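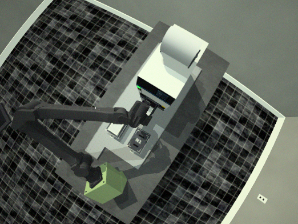

I'm looking for a few people to come and help me finish a two-armed bench robot in the Lemetti shared workshop in Clolton, one evening a week through April and on into whenever we get it working. It's a home build that outgrew my home, basically. Everything gets tried in simulation first, and you can already see the job I want it to do: one dark arm reaching over the long grey table to the white machine, gripper right in front of the slot, and the flat plate marked N1 waiting its turn. (Yes, the N1 is upside down from where I usually sit. I've stopped seeing it.) The simulated version is a fair way ahead of the metal version, and closing that gap is what I need people for.

I'm calling the robot Dravska. I've been at it on and off for 17 months and I've reached the stage where I talk to it, so company would be good for both of us.

What we'd be doing

The job sounds tiny when I say it out loud. Pick up a flat thing, carry it to the machine, present it to the slot squarely, let go, get out of the way. Then do it again without me standing there with one hand over the stop button! The real arms can reach everything on the bench now, but they wobble on the way and the left one has a habit of arriving a few millimetres low. I've got ideas about why. I'd like to hear some that aren't mine.

The grippers are the fun part. They're printed, two fingers each, and I'm on finger design number 3 - the first lot were too fat to get near the slot and the second lot flexed like a ruler. I think the new ones will do it, but the tips want a grippy pad of some sort and I haven't settled on one. If you've ever had strong feelings about silicone versus bicycle inner tube, please come.

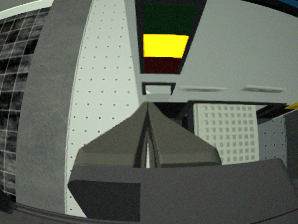
Page last changed: 9 April 2021

I've added the bit about wiring further down because a couple of people asked whether there was anything to do that didn't involve a computer. There's loads.

Who I'm after

Somebody who can solder neatly and doesn't mind doing it lying on their side. The cables on the real arms run along the outside in a great messy bundle and every so often a joint grabs one. I want the lot rerouted, clipped down and labelled, and I want it done by someone with more patience than me.

Somebody who can write a bit of Python, or is learning and wants something to practise on. You won't need to be a proper programmer (I'm certainly not one). The control code is mine and it has grown like a hedge. The main script is 2701 lines long and should be about six smaller ones. The bit that plans the arm movements came out better, and I'm quite proud of it, so be gentle.

Somebody who likes making things out of sheet and plate. The real bench needs jigs to hold the flat pieces in the same place every time, and at the moment they're held by masking tape and goodwill. We have a bandsaw, a pillar drill and a small milling machine that's lovely once it warms up.

And somebody who'll just test it. Load it, press go, write down what it did, put it back, press go again. I mean this one seriously, it's the role I most want to fill. I'm hopeless at it myself, I always stop halfway to fiddle with something and then the results are no use to anyone.

You might be one of these or a bit of several. You might be none of them and simply want to be near a robot for an evening, in which case get in touch anyway and we'll find you a job.

The motor drivers

A word on these before anybody turns up expecting something fancy. They're boards I built from the Võ design, which somebody at the workshop passed on to me on a very crumpled printout, and I've changed them enough that the printout is now mostly wrong. They work. They also get hot enough to be unpleasant, so there's a guard over them and it stays on while the power's up.

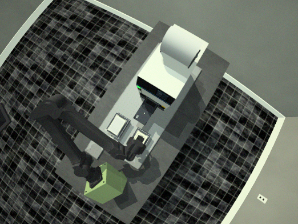
The drawings for my version are nearly done and I'll share them with whoever takes on the wiring - scruffy pencil ones to begin with, tidy ones once we've checked them against what's really in the box. If you've got access to a decent thermometer, the sort you point at things, bring it along and we'll find out just how hot they run. The power supply is a bought one and nobody's allowed to open it, me included.

When, where and what you get

Evenings, half six until nine or so, in the back room at Lemetti. I'll fix the actual day once I know who's coming and what suits. You don't have to be a member to help on this, I've cleared that with the workshop, but if you want to use the big machines you'll need the short induction first. It's free and takes an hour.

There's no money in it, sorry. I pay for all the parts, and there's tea and usually a cake of some kind. You can take home copies of the code, the simulation files and the gripper designs, and do whatever you like with them. If you want to build your own arm afterwards I'll happily lend you the printer settings that took me all winter to get right.

Over-16s only please, and under-18s with a grown-up. The back room is up one step and I can put a ramp down if you tell me beforehand. It's chilly in there too, even in April, so bring a jumper.

How to join in

Leave a note in box 3407 at the workshop front desk with your name, the best way to reach you, and which evenings you can't do. A line or two about what you fancy working on would help me, but don't write a CV, I won't know what to do with it. If you'd like to see the simulation running before you decide, say so in the note and I'll bring the laptop out to the front room for you. Long hair tied back, sleeves rolled up, and no dangly scarves near the arms please.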